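修了二十年电脑的人，最想劝客户的是别急着换

Hala Ouali 的维修店开在一条卖窗帘和灯具的街上，门面不宽，招牌上写的是 Berrada。那是前一任店主留下的名字，她接手以后没有换。“换招牌要钱，老客户也认这个名字，就这么用着。”

我下午到的时候，她正在跟一位来取机器的会计解释账单。账单上一共两项，一项是清灰，一项是换硅脂。会计问要不要顺便换一块大一点的硬盘，她看了看使用情况，说现在不用，等明年再说。

她做这一行二十年了。最早在一家叫 Faller 的公司做售后，跑各个单位的机房和办公室，后来公司收缩业务，她就出来自己干。店里固定的人手是她和 Essam Erraji 两个，Erraji 负责上门，她守店。

“刚入行那几年，送来的机器大部分是真坏了，电容鼓包，电源烧掉，硬盘有异响。现在送来的，很多就是慢。客户进门第一句话是‘这台是不是该扔了’。”

我问她一般怎么回答。

“先问他拿来干什么。如果就是开表格、收邮件、打印，那多数不该扔。加内存，换固态硬盘，重装系统，花的钱比买新的少很多。如果他要剪片子，那我也不劝，劝了他回去还是不满意。”

她说利润最高的做法当然是卖新机，同行里也有人专门靠这个。她不太愿意评价别人，只说自己店里的收入主要来自几家长期签约的小单位，其中一家叫 Clilinex，做实验室耗材的，办公室里的台式机用到第五年才开始分批更换。

“他们一开始也想三年一换。我把维修记录拿给他们看，前五年里要修的地方很少，真正出问题的是键盘和显示器的线。后来就按五年来定。”

说到配件，她的话多了起来。旧型号的电源越来越难找，品牌机的尤其麻烦，接口和尺寸都有自己的一套，拿通用的装不进去。她有一个柜子专门放拆机件，每一件贴标签，写上型号、拆下的月份和测试结果。最近一次登记的编号是 1641，从她开店第一天排到现在，中间没有重新编过。

“有人说用电脑管库存多方便。我也用，但是柜子上的纸标签不能省。停电的时候，或者 Erraji 在外面打电话来问，我走过去看一眼就行。”

拆机件的来源主要是单位淘汰下来的整机。她通常通过一家叫 Viteck 的回收商拿货，按批次收，到手以后一台一台开箱检查。能用的内存和处理器留下，主板看情况，硬盘一律先清除数据再测试。清除数据这一步她不交给别人做。

“六月份来过一批，有几台硬盘里的东西完全没删，工资表、身份证扫描件，什么都有。我给 Viteck 打电话，叫他们跟原单位说一声。这种事要讲，不讲下次还这样。”

我问她普通人处理旧电脑该注意什么。她说硬盘拿出来自己留着最稳妥，不会拆就找人当面拆。光把文件拖进回收站没有用，快速格式化也不够。至于机箱本身，她建议不要拆散了卖，整台交给正规回收的地方，里面的金属和线路板都有人处理，单独一块主板反而没人要。
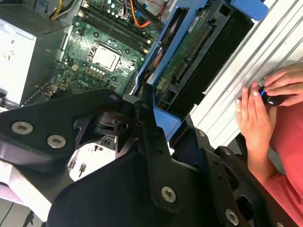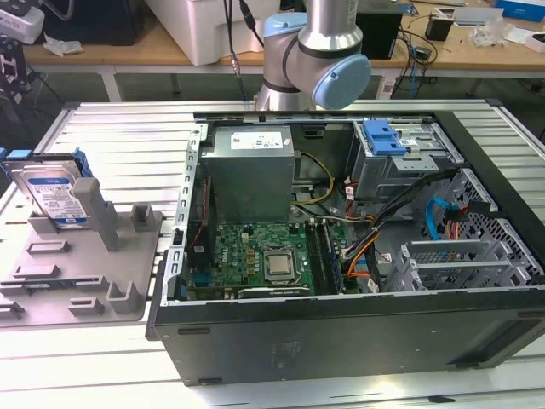

侧板拆开的台式机，能看到绿色的主板。

Erraji 在我们聊到一半的时候回来了，背着工具包，坐下来先喝了半瓶水。他原来学的是制冷，转到这一行是因为 Ouali 的店缺人，说好先干两个月试试，后来就一直干下来了。

他说上门最常遇到的毛病跟机器本身关系不大。“插线板松了，网线被椅子轮子压坏了，主机塞在柜子里，后面一点缝都不留，夏天肯定热。我去了先看桌子底下，再开机。”

有没有遇到过修不了的？他说有，进水的笔记本最难办，客户往往先自己开机试了好几次才送来。“关机，拔电源，别再按了，马上送过来。就这几句话，我每个月都要在电话里讲。”

Ouali 补充说，台式机比笔记本好修，也更值得修。内存、硬盘、电源大多能单独换，螺丝拧开就看得见。现在有些轻薄本内存焊在板上，买的时候选小了，后面就没有办法。她给亲戚朋友推荐机器，第一条就是问清楚内存能不能加。

关于收费，她的做法是检测费先收，修的话从维修费里扣，不修就只付检测费。刚开始有客户不高兴，觉得没修好为什么还要给钱。她在柜台上贴了一张说明，字写得很大，争执就少了。

我又问她带不带学徒。她说带过，走了。年轻人愿意学装新机，灯光好看，拍出来有人点赞，修旧机又脏又慢，一个接触不良可能要查一下午。她能理解，也没有再招。

“我自己倒是喜欢查这种毛病。把能排除的一个一个排除掉，剩下的那个就是。要是查了一下午发现是一根排线没插到底，也没什么好生气的，插好就行了。”

快到关门时间，又有人抱着一台机箱进来，说开机以后一直响。Ouali 让他放在柜台上，先问用了几年，又问响声是开机就有，还是过一会儿才有。Erraji 已经去里间找螺丝刀了。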